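Does general liability cover a client's stuff that gets damaged while I have it?

Asked by Zawadi Makori, Dec 31, 2018

I run a small event setup business by myself. I rent out tables, screens and linens for showers and office parties. In August I signed up for a general liability policy through Astton. Last month a client left a box of her own table decorations with me overnight so I could set up early. A shelf in my storage unit gave way and 11 glass pieces broke. She wants to be paid for them. I called Astton and the person on the phone said it "probably" isn't covered but to send in the claim anyway. My deductible is $200. Is it worth filing, and what kind of policy would cover this?

2 answers

Arturo Donati
Most general liability policies have an exclusion for property in your care, custody or control. Look for those words in the exclusions section. If the decorations were in your storage unit, that is very likely how the adjuster will read it. What you want for next time is usually called bailee coverage, or sometimes customers' property coverage. It can often be added to a business owner's policy. Inland marine is the one to ask about for your own rental items when they are on the road, and some insurers will put both on one form.

On filing, report it in writing even if you think they will turn it down. Policies normally require prompt notice, and you want a written denial with the exclusion quoted. Don't promise the client anything until you have that. Ask her for receipts. If the total comes in near your deductible you may decide to pay her yourself, but ask first whether a claim that pays nothing still shows up on your loss history. It does with some companies.

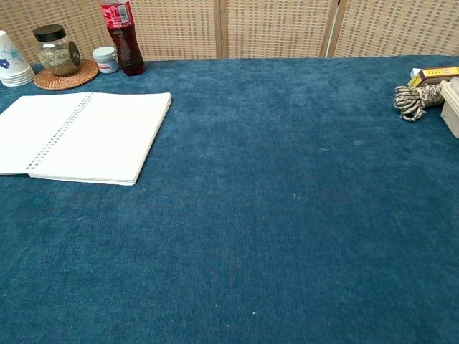
Velvety teal table cover and woven screen, with paper cups at the side.

Also keep a list of what you own and what you are holding for other people, with dated photos. Mine is a spreadsheet with 2 tabs.

marras_rentals
I had Plakon and they paid for something like this, no questions asked. Might depend on the state. Check if your storage place has insurance too.

Comment from Arturo Donati: Storage unit insurance generally covers the renter's own goods, so read it before counting on it.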